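About the Office of International Partnerships

The Office of International Partnerships coordinates the Moodley Institute's work with universities, research centers and public agencies outside the United States. It serves all 4 schools of the Institute and reports to the Provost.

The Office maintains formal agreements with 38 partner institutions in 18 countries. These agreements cover student exchange, joint supervision of doctoral candidates, visiting appointments and shared teaching. Each agreement is reviewed every three years by the Office and the sponsoring school, and may be renewed, amended or allowed to lapse.

Elmarie Mokgethi has served as Director since the Office was formed from the former Study Abroad Bureau and the Visiting Scholars Program. Nokuthula Msimang, Associate Director for Academic Agreements, is the first point of contact for faculty who wish to propose a new partnership.
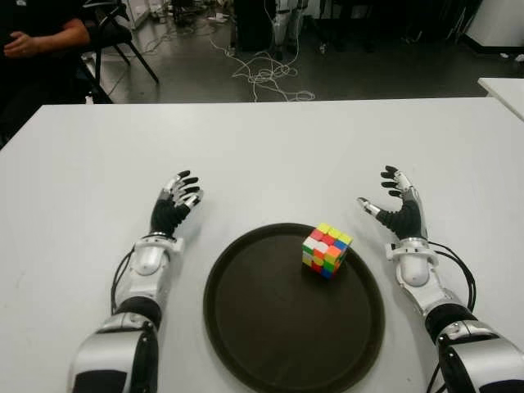 A scrambled puzzle cube on a round tray, between two robotic arms.

Students in good standing may apply to spend one semester or a full academic year at a partner institution. Credit earned abroad is recorded on the Moodley transcript once the home department has approved the course plan. Applications for the fall semester open in January. Students receiving financial aid should meet with an advisor before applying, as some awards carry residency conditions.

Faculty and doctoral candidates may seek support through the Vokiro Travel Fund, which contributes to the cost of research visits, conference attendance and short teaching assignments. Requests must be endorsed by the head of department.

The Office is located on the second floor of Prillitz Hall, next to the Akus Reading Room. Advising is available by appointment, and general inquiries are received at the front desk until 4:30 p.m. Delegations planning a visit to the Institute are asked to write to the Associate Director with a proposed program and a list of participants.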